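# Gripper trials at Tollbridge: your questions

Zdenka Angelovski runs the hand-held gripper comparisons and answers these herself. Last updated Friday, March 29, 2024.

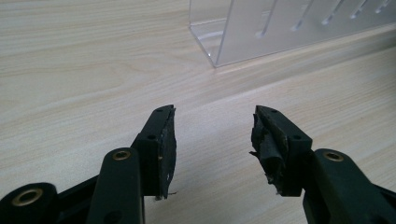

**Which grippers are you comparing?**
Two: the Istolero and the Grotholm. Both are squeeze-to-close, and I love using both!

**When should I change a finger pad?**
As soon as the rubber tears or a flap lifts. Check both fingers – one pad can be in shreds while the other is still flat. Note the swap in the log so we can compare grips before and after.

**Can I swap just one pad?**
You can, but please don't during a trial. A fresh pad grips differently from an old one, and I'd like the pair to match.

**Why start with clear acrylic?**
It's a wonderful test! Shiny edges and see-through walls are hard on a camera, and you learn heaps about your lighting in an afternoon.

**How many grasps so far?**
We're at 1,773, done in sets of 10. The Halilović controller joins in June and I can't wait.

**Can I bring my own fingers?**
Yes please, printed ones too. Send me the hole spacing first.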